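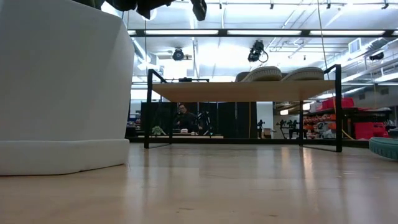
5 min read

The shoe is the hard part. Riet Declercq has told visitors this twice already this morning, and she says it again as the third group comes in from the car park at Pimthorpe and hangs up its wet coats.

Declercq runs the floor at Haltilance, a company that programs robot arms to tidy, sort and put away household goods. In December it opened its workshop to customers, students and neighbours for the first time. I went along for the day, mostly because I wanted to see whether a machine could handle footwear.

The setup is modest. A small rack with a black metal frame and a light-brown wooden shelf stands on a wood-topped table. The job is to get shoes onto that shelf, soles down, toes the right way, without knocking the rack or anything else on the table. Most people have done it since kindergarten, with varying levels of commitment.

"A box has flat sides and it stays the shape it was when you picked it up," Declercq says. "A runner bends in the middle. The tongue flops over. The laces catch on things. And then there are two of them, and they're mirror images."

The group watches a run from behind a strip of tape. The arm comes in from above, pauses, closes on the heel of a shoe and lifts. It travels more slowly than I had expected. The shoe swings a little and the arm waits for it to settle before moving over the shelf. When it lets go, the shoe rocks forward and stays put. A boy near the front claps, and his father asks how long a whole family's worth would take.

Too long, is the answer. Declercq doesn't quote a time for the full rack. She says the company cares more at this stage about how often the arm finishes the job than about how fast it does it, and that speed is a problem they would be happy to have next year.

The numbers she does give are about practice. Since the shoe work started, the team has logged 3,559 attempts. The target had been 3,000 by the end of the year. Each attempt starts from a different arrangement, with the rack shifted or turned, a shoe on its side, a shoe facing the wrong way. On a good day the staff get through up to 300 of them. Between attempts somebody has to walk over and mess everything up again, and that job is shared around by a roster taped beside the kettle.

Other objects are left on the table on purpose. A tidy table teaches bad habits, Declercq says, and real front halls have umbrellas, school bags and plants in them. The arm has to reach past a tall thing to get to a low thing and come back the same way. Early on it had a tendency to take the shortest path, and the company went through a number of flowerpots.

The workshop is a single large room under a white ceiling of pipes and ductwork, with long strip lights in rows. Black panels break up part of the floor, and bins in orange and red are stacked on shelving along one side. The lighting gets a lot of attention. A glossy tabletop throws back reflections, and to a vision system a reflection of a shoe can look a good deal like a shoe. The team could have bought a matte table. They talked about it and kept the shiny one, on the grounds that customers would have shiny floors.

Haltilance's main backer is Enport, a logistics firm that wants help with returns. Footwear bought online comes back in large volumes, often out of its box and sometimes as a single shoe, and a person has to pair it up, check it and put it on a shelf. Enport sent two of its warehouse supervisors to the open day. They stood through three demonstrations in a row and asked practical questions. What happens with boots? What happens if the power drops halfway through a lift? Who do you call?

Boots are not going well. The tall shafts fold over the fingers of the gripper and hide the part the arm needs to see. If the power drops, the arm holds its position and keeps hold of the shoe. On the question of who to call, Declercq gave them her own number, and one of the supervisors wrote it on the back of his hand.

The other partner is Van Beek, a furniture maker that would like to know which of its racks a robot finds easiest to use. Open frames with thin legs turn out to be a mixed blessing. There is plenty of room to reach in, but the legs are narrow and dark and can get lost against a dark background. Van Beek has supplied 2 versions of one rack for testing, the second with a slightly deeper shelf. The deeper one is ahead so far.

After lunch, visitors were allowed to try driving an arm themselves. I had a turn. The controls follow your hands closely, but there is no sense of weight coming back through them, and I squeezed much harder than I needed to. My first shoe went onto the shelf upside down. The second landed beside the rack. A retired machinist behind me placed both of his neatly and then asked whether they were hiring.

They are, for people to run the stations in the evenings. Declercq says the best operators have tended to come from kitchens and sewing rooms, from work where the hands have to be careful for hours at a stretch.

She is wary of promising a machine for the home. The first paying work will be in Enport's returns centre, behind a fence, with a narrow range of shoes and a person close by. A trial is planned there for the new year. Boots will be left out of it.

By four o'clock the coats were gone from the hooks and the last group had left for the bus. Declercq moved the rack a hand's width to the left, turned one shoe around and went back to the controls to get a few more attempts in before closing.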